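Picture frames, a handheld gripper and 825 demonstrations
Project gallery – Grerngate manipulation group
Posted 2021-07-12

Welcome to our gallery page! We spent the spring teaching a robot arm to handle framed pictures, and we had such a good time doing it that we wanted a proper place to show the work. The full write-up has the tables and the math. This page is for everyone who stopped by our bench at the open house and asked how you teach a robot something without programming every move.

The short version is that a person does the job first, many times over, holding a gripper with a camera mounted on it. The camera records what the gripper sees and the software works out how it moved through space. Later the same style of gripper goes on an arm, and a learned policy tries to produce the right motion from the camera view alone. There is no robot in the room during collection, so you can pick up the tool, walk over to a table and start.

We began in March with wooden blocks and got bored quickly. Blocks are forgiving. A picture frame is flat and slippery, wider than the jaws can ever open, and the only sensible place to hold it is the edge. Rounded frames are worse (or better, if you like a challenge), because the jaws want to slide off the curve. And then there is the glazing, which throws the ceiling lights straight back into the lens. 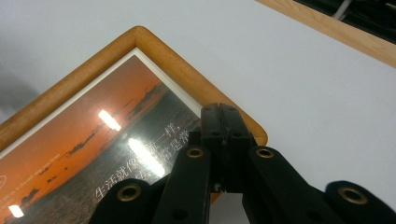

Glare like those white streaks across the sunset was the thing we argued over most. Our first instinct was to dim the room and hang diffusers, and for a couple of weeks we did. The data looked lovely and the policy learned fast, but when we switched the ordinary overhead lights back on it went hunting for frame corners in the middle of the reflections. So we took the diffusers down and collected everything again under plain room lighting, streaks and all.

The second round is the one we kept: 825 demonstrations, with frames laid down at every angle we could think of. Square to the table, diagonal, half turned, close to another object, far from anything. We asked people to vary how they came in as well. Some like to creep up to the edge and close slowly, others go straight in, and we wanted both kinds in the training set.

What the camera gets from the tool is a very close, very partial view. Much of the lower part is taken up by the jaws and linkage arms, and a big frame runs right out of the picture. We worried about this a lot at the start! A fixed camera above the table shows the whole object, after all. But the wrist view has one great advantage: the jaws always sit in the same place in it, so "where is the edge compared to my fingers" becomes a question the network can answer from pixels. When we trained a version with an overhead camera added, it did no better on grasping and was much fussier about where the table stood.

Now the numbers. We ran 198 test trials on the arm, using frames that were never in the training set. The policy trained under diffused light managed 104 successful edge grasps. We are still checking the log for the policy trained under room light, and we will add its score once two of us have gone through the videos separately and agree on what counts as a grasp. From watching it run, we are very hopeful – it pauses far less over shiny patches and goes for the wood.

A few notes for people who want to try this themselves. Wipe the glazing between sessions, or you will end up teaching the network about fingerprints. Use prints with some variety in them; dark photos, bright photos and ones with lettering all behave differently behind a reflective cover. We used 3 network sizes and the middle one, nicknamed Dresix, was plenty. The labeling tool, Aliyu, is a small script that marks when the jaws close, and it saved us many evenings of scrubbing through video.

Next up is hanging a frame on a hook, which we have tried by hand with the gripper and can report is hard even for people. Our friends at the Davholm workshop are building us a wall panel with adjustable hooks for it. More pictures when the panel gets here!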